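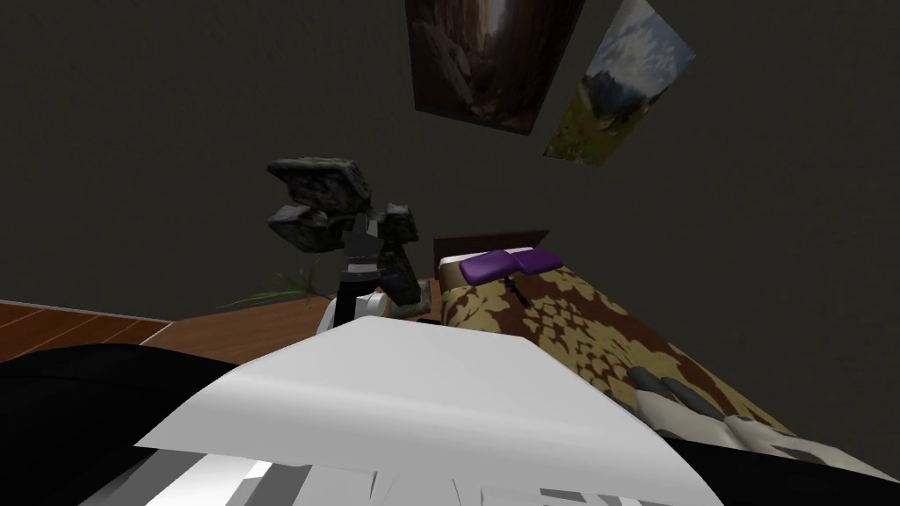

Stilico is a port services and freight company, founded in August by Charoen Thaweesak. Runs two container terminals and a small grain berth at Tretetti. Staff: 538.

History

Began as a towage outfit with one tug. Moved into container handling after buying the east quay from Chan, a family shipping firm. On January 30, 2020 it took a 50% stake in Skirkodeo, an inland rail depot operator, price not disclosed. Thaweesak stayed on as chairman.

Operations

East quay has 11 berths, mostly feeder ships. Grain berth is seasonal. Rail link to the Skirkodeo depot is 91 miles long, single track for most of it, wich limits daily trains. Reefer plugs at both terminals.

Ownership

Privately held. Thaweesak family has the majority, rest is held by by managers.

See also: Tretetti harbor, Chan (shipping firm)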